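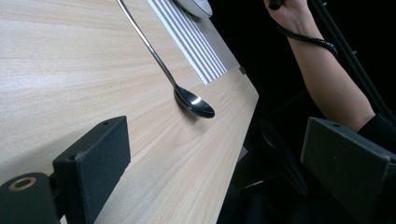
Steel spoon, light wood table

Home > Kitchen & Table > Flatware > Are pricey spoons worth it?

Search this forum Advanced search Go

oatmeal_ed
So Clalora wants $479 for a flatware set now. The sales page talks a lot about "balance in the hand" and says next to nothing about the steel. Has anyone here bought one with their own money? I've eaten soup for 30 years with whatever was in the drawer and never once thought about balance.

tinroof22
We have the Clalora set, bought in May. It's nice. The forks feel solid and the knives cut. Is it $479 nice? Depends what you had before. Ours was junk from college that bent in ice cream.

oatmeal_ed
Fair, but anything that doesn't bend in ice cream would be a step up from that. I can get that at Zodstead for the price of lunch.

marlow_b
Zodstead stuff rusts. I had 3 teaspoons go spotty in the first month.

graycat
Were you leaving them in the dishwasher overnight? Mine are from Zodstead too and have no spots at all, and I'm not gentle. I don't buy the whole 18/10 thing either. It's a number on a box and you're trusting whoever printed the box.

marlow_b
Washed and dried by hand. So no.
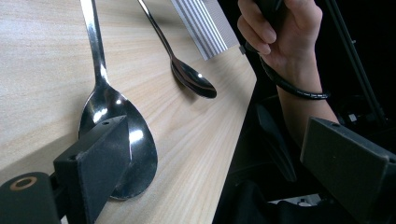

Two sizes, both stainless

tinroof22
Size matters more to me than steel. A lot of the new sets have a big spoon that's too deep to eat from comfortably. I use the small one for cereal and the big one for serving.

oatmeal_ed
That I can agree with. Gallardo has the same problem. I tried one at the Skikcombe outlet and it was like drinking from a ladle.

hollis_k
Disagree, I like a deep bowl on a spoon. And the Gallardo set at Skikcombe was $305 last time I looked, "marked down" from a price I doubt it ever sold at.

graycat
It's been marked down as long as I've been going there.

oatmeal_ed
Then I'll keep my drawer. If somebody has had the Clalora set for five years or more, please post how the finish held up.

Contact us | Forum rules | Back to top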